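Tranileck, second day

Up before the alarm and had coffee on the hotel steps. It was already warm. The bus to Naneck was supposed to leave at seven, and the desk clerk told us to be at the stop early, so we were, and then we stood there while the driver finished his breakfast across the street.

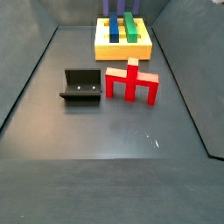
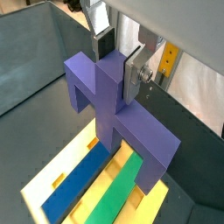
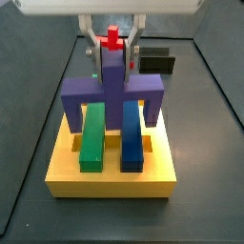

Colored blocks, three views.

The ride over the hill took longer than the timetable says. The road is being resurfaced on the Naneck side and we waited twice for a man with a flag. I had the window seat and saw the reservoir, which is low this August. There is a pale band all the way around it where the water used to be. A woman across the aisle said it was lower two summers ago.

Naneck is one long street with the salt museum at the bottom of it. I had expected a room with some shovels on the wall, but it fills the whole of the old Hunell works, three floors and a yard. Admission was cheap and included the boat shed. The ground floor is the pans, big shallow iron ones, with the brine pipe still coming in through the wall. The guide said the works ran for nearly 200 years and that the fires under the pans were let go out only for repairs. She showed us the rakes. They are heavier than they look, and I could hold one out straight for only a few seconds.

The second floor is mostly paper. Wage books, letters, a map of the old cart road to Camacho drawn in brown ink. I spent too long on the wage books. The rakers were paid partly in salt until quite late, and you can see in the margins where people traded it back for boots and lamp oil. One page had a column for broken tools and the same man's mark came up over and over. I copied down a few lines in the back of this notebook and will write them out properly when I get home.

Did not go up to the third floor. The stairs are steep and my knee had had enough by then.

Lunch was at the place next to the museum gate. Bean soup, bread, a plate of small fried fish. The soup was too salty, and I suppose they have heard every remark there is to make on that subject, so I drank two glasses of water and said it was good. The fish was very good.

After lunch we walked out to the boat shed. It is longer than I thought from the leaflet and the path has no shade. Two flat barges are kept inside, one restored and one left the way it was found. I liked the second one better. The planks have gone gray and soft at the ends and you can still make out a number painted near the bow. A school group was coming out as we went in, and after that it was quiet. We sat on the bench by the slipway for half an hour and watched a heron do nothing.

Bought four postcards and a small bag of salt at the shop. The bag has already leaked into my jacket pocket.

We had planned to go on to Camacho by the afternoon bus and look at the chapel there, but that bus runs only on market days. It says so on the timetable, in small print, under the part I had folded over. There was a taxi, and the driver wanted 200 for the round trip, so we let it go and took the four o'clock back the way we came. No flagman this time. I slept through the reservoir.

Back in Tranileck I lay down with my shoes off for an hour. Then down to the square for supper. The band was setting up but they were still testing the speakers when we had finished eating, and neither of us wanted to wait. Walked home along the wall. The bakery leaves its back door open at night and the whole lane smells of it.

Feet sore, left heel has a blister. Need to buy plasters in the morning and ask at the desk about market days. If the Camacho bus runs before we leave I would like to try again. If not, there is the lower town here, which we have hardly looked at, and the laundry has to be picked up before noon in any case.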